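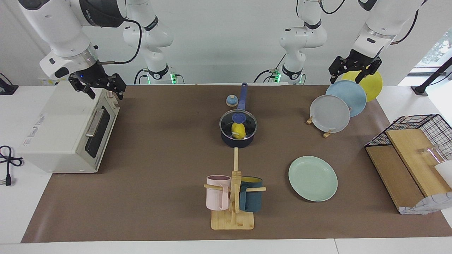

Would you buy the Buddale pack for a club that only meets after school, or does it need a real lab and a full-time teacher? A reader left that under my post on grippers, and I've been wanting to write this one up all summer, so thank you for the push. Short answer: buy it. The longer answer has a couple of grumbles in it.

Buddale Kitchen Tasks, second edition
Reviewed August 31, 2024

I help run the robotics club at Cuervo High, and we've had a two-arm setup for a while. Great hardware, but our projects had gotten stale. Blocks into bins, blocks out of bins, blocks in a tower. The kids could do it half asleep and a few of them were. Buddale sells a set of 28 task cards built on ordinary kitchen stuff, plus a scoring guide and a license for Citar, the software that records runs and plays them back. We paid almost $500 for the school version. You supply the dishes yourself, and I like that a lot, as it sends everybody digging through cupboards and thrift stores before a single motor moves.

Setup is one afternoon if your arms are already bolted down. Cover the table with brown paper (do this! you can draw right on it, and swapping in a fresh sheet beats scrubbing marker) and lay things out from the map on the card. A full table is a toaster oven at one end, a covered pan, plates, a mug tree with mugs on it, and something awkward like a wire rack at the other end. It looks like somebody is moving into their first apartment, and the kids were hooked before we turned anything on.

The plate cards are my favorites. Ours stand up in a staggered row, one partly hiding the next, and the card asks for one particular color. A person just reaches in and takes it. With two black fingers on the end of an arm you have to think about where the rim is, how far down to go before closing, and whether you're about to shove the neighbor over. We spent three meetings on the yellow one at the back. Three! I have never heard a group of teenagers argue so hard about the edge of a plate, and when the first clean lift finally came, people in the hallway stuck their heads in to see what the yelling was.

The mug tree is nearly as good. Getting a mug off a peg means moving out along the peg and tipping a little, and every student who draws it as a straight line up finds out fast. Then there's the saucepan with the glass lid. One arm steadies, the other lifts by the knob, and suddenly you have two students who must talk to each other. Best teamwork lesson we ran all year, and the card doesn't preach about teamwork at all.

A word on the toaster oven card. It only ever asks you to open and close the door, unplugged, and the guide repeats that in big type. Follow it. Set the oven so the door faces into the table and both arms get a fair approach.

Citar is easy to like. You record, you scrub back and forth, you tag the spot where things went wrong, and you try again. Our log was at run 3206 when school let out, and it still opened quickly on the club's tired old laptops. Tags can be shared between teams, so the newer kids could look up "slipped on rim" and watch how the older ones dealt with it. I'd pay for that feature alone.

Now the grumbles. The scoring guide was clearly written with the Faneo Challenge in mind, and if you aren't entering, half the point rules feel fussy. We did enter, in May, and finished with 1462 points, our best yet by a mile, but the kids who had joined just to tinker found the penalty tables a drag. I ended up making a one-page version for regular meetings. Buddale should include one.

The cards are also thin on what to do when your dishes don't match theirs. A mug with a fat handle and a mug with a skinny handle are two different problems, and the card treats them as one. You'll work it out, and the working out is good learning, but a new coach might think they'd done something wrong. And please, Buddale, laminate the cards. Ours look like they've been through the dishwasher.

Do you need a real lab? No. We use one long table by a window. Do you need a full-time teacher? No again, though somebody should read the whole guide before the first meeting and keep a hand near the stop button while the arms are moving.

Four and a half stars. We're starting the fall with the cards we skipped, and I've already been told that I don't get to pick the order.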